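26 Jan 2018

**Cadora shape blocks: progress report to the Femby Fund**

Work since November has gone mainly into the shapes themselves. The set now includes stars, a heart, a hexagon, a cylinder and a triangular prism. We have made 700 blocks against the 1,000 in the grant agreement, and the remainder are on order from Grorau.

Textured tops were added to the stars and the cylinder after the first trial at the Serrano nursery. Each tray goes out with a pale wooden board so that the blocks can be sorted on a flat surface.
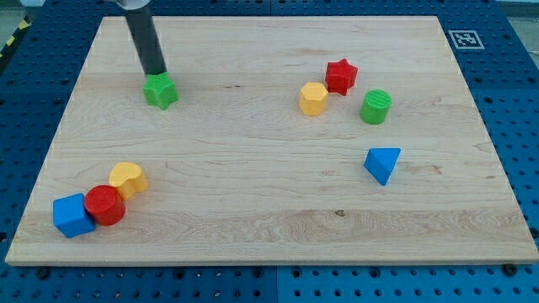 Staff at Serrano reported that the older children were sorting by colour first and shape second, and they asked for more shapes that come in two colours. The star, in red and green, was the one they found most useful for this. We have asked Grorau to price a second colour for the heart.

Spending is nearly 15 per cent under budget, mostly on delivery. The parents' leaflet is 2 weeks behind and still needs its final text.

Still to do:

- take delivery of the remaining blocks
- agree the second heart colour
- print the leaflet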